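Home visit checklist for the Drarkum hand-held gripper kit, with my comments
Minham, trial hire, March

The kit came on hire from Drarkum and we had it for 33 days. Sombatkul, the agency which arranges the homes for us, asked for a written inspection before it places a longer order. I used Drarkum's own sheet as the base and wrote under every point what I found. Marks are OK, Attention or Fail.

1. Case and contents
OK. All the parts were in the foam and the list in the lid is correct. The lid list is printed very small, and I had to use my phone to enlarge it.

2. Housings and screws
OK. No cracks and no sharp edges. Fine dust sticks to the black housings and shows up strongly. I wipe with a dry cloth only, as the sheet says. In one home I used a wet wipe and it left a film, please don't repeat this.

3. Linkage arms and pivots
Attention. The arms move freely through the full opening. The two silver pivots were tight on delivery. After 1,443 recorded picks I felt a small side play in the left one. It is still inside what the sheet permits, but the sheet gives only the word "small" and no measure. Drarkum should write a number there.

4. Finger pads
OK. The blue textured pads are well glued. Check the corners with a fingernail before each visit. The supplier gives a life of 3,000 picks for one set of pads and I cannot confirm it, we did not reach so far. Fruit juice makes them slippery – wash hands and pads between food and non-food tasks.

5. Pinch points
Attention. When the trigger is released quickly, the gap between arm and housing closes faster than I expected. There is a warning about it in the manual on page 4 and none on the tool itself. I would ask for a sticker. Keep the free hand away from the arms, also when you only want to turn an object a little on the plate.

6. Cables and charging
Attention. No cable may cross the place where the operator moves the arm. In a private home this is the point which fails most, because every sofa and every table has already somebody's charger on it. Ask politely before you move it. The household's own phone may stay if it lies still and its cable stays out of the reach of the tool.

7. Working surface
OK with comment. The sheet says "firm and level". A sofa seat is not firm, but many of the tasks are asked for there, and the Lester task list has low seats as a separate group. I accept a seat when these are fulfilled:
– the cloth is pulled flat and does not slide under the plate
– the plate is shallow and is not glass
– the operator can sit or kneel without twisting the back

8. Objects
OK. For the fruit tasks we mix sizes on one plate, for example mandarins with cherry tomatoes. Soft fruit is checked by hand first and a split one is taken out. With small children in the home, count the small pieces before and after. Nothing which touched the pads is eaten without washing.

9. Light
Attention. A bright window behind the sofa is difficult for the recording and tiring for the eyes. Half-closed curtains were enough in most homes. The best hours in Minham were from 10 in the morning until noon.

10. People in the room
OK. Household members were told at the door that recording takes place, and they signed the sheet. Loose sleeves are rolled up, long hair is tied.

Result
I recommend the kit for the longer order, if Drarkum corrects points 3 and 5 before delivery. Points 6 and 9 depend on the home, so the operator must look at them again each time, after the plate is set down and before the first pick.

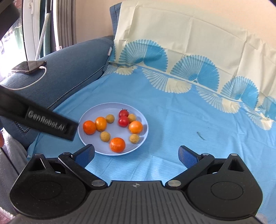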